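Sorting the Solenoid Drawer, At Last

Tuesday, August 10, 2021

I have been promising myself since May that I would go through the little electrical parts, and this week I finally gave in and put the kettle on and did it. Most of them came in a mixed lot from Hughes, back when I was building the cabinet latches for the Clillberg house, and a few are older than that (the Lement ones, bless them, still work every time I try them).

My system is very plain. Locks with their wires and plugs go in the big bin, and anything small and fiddly gets a sheet of white paper under it, so I can see what I'm looking at without my good glasses. I do love a brass solenoid on clean paper! The steel tray is handy too, and it wipes down in a minute.

Polished steel, a brass-colored solenoid on its paper, and the orange-yellow bin:
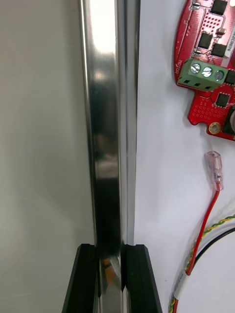
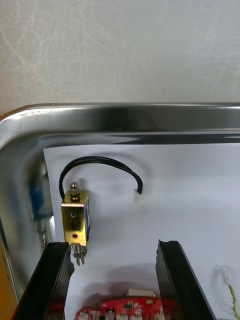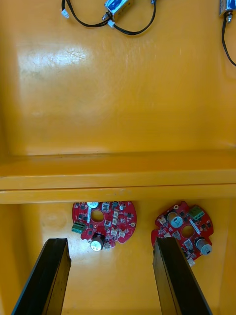

What's Next

Labels, I think, and then the box of switches from Femine that has been under the stairs for far too long. I'll write that one up when my back has forgiven me.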